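Home Cleaning Kitchen Storage Kids' Rooms Search

Filed under: Clear It Tonight

By Myung-ja Ma
November 2023

Clearing the table when everything lands on it

Our table is where the day ends up. Dishes, school things, a bag somebody dropped on the way in, a book that was supposed to go upstairs. I used to clear it one piece at a time, walking each thing to its room and getting sidetracked when I got there. Now I sort first and walk once.

Start with the dishes. Mugs and plates go to the sink before you touch anything else. Paper napkins go in the trash if they are used and back in the drawer if they are clean. If you set hot pots on tile trivets, turn each one over and look at the feet. The felt pads on ours had worn down to nothing and the tile was scratching the table. A sheet of 50 small felt pads from the hardware aisle has lasted since April and there are plenty left.

Painted tiles clean up best with a damp cloth and a drop of dish soap. Don't soak one that has a wood rim – the rim swells and the tile works loose. Dry it standing on edge.

Next, use a bag for everything that leaves the room. A fabric drawstring bag is better than a basket for this. It folds to nothing, it hangs on a door hook, and you can carry it up the stairs with one hand on the rail. We keep one for each floor. Wash it with the towels, but knot the cord first or it will pull out through the channel in the washer. If it has already pulled out, fasten a safety pin to one end of the cord and feed it back around.

Books go in first, flat against one side, spine down. Soft things go on the other side. Boxes go in last so the corners don't dig into the covers. 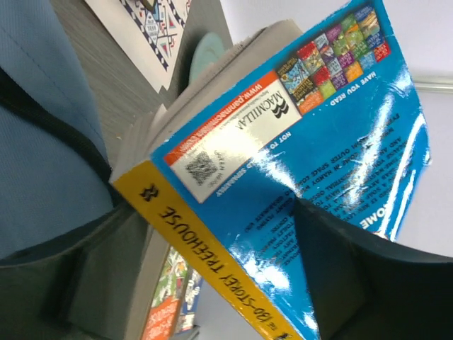
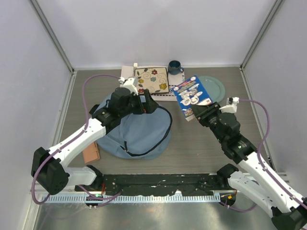
Paperbacks that get read a lot start to curl. Put the curled ones under a stack of heavy hardcovers for six days, with a sheet of plain paper on either side, and most will come out flat enough to shelve. Don't use an iron on a glossy cover. I tried it on a cookbook and the shine came off in a patch.

For the children's series books, I gave up on the tall bookcase. They are on a low Troltby shelf by the bed now, packed snugly enough to stand but not so tight that you have to pull on the top of the spine. Pulling there is what tears them. Show kids how to push back the books on both sides and take the middle one by its edges.

Flat cardboard boxes are harder. They slide off each other and the ends pop open. A wide rubber band around the short side holds the flaps closed, or a strip of painter's tape if you don't mind replacing it. Stand them upright like files. I use a Korkik magazine holder, and six thin boxes fit in one.

The whole job takes me less time than running the dishwasher. If the bag isn't full, hang it up and empty it tomorrow.

Next: Getting candle wax out of a tablecloth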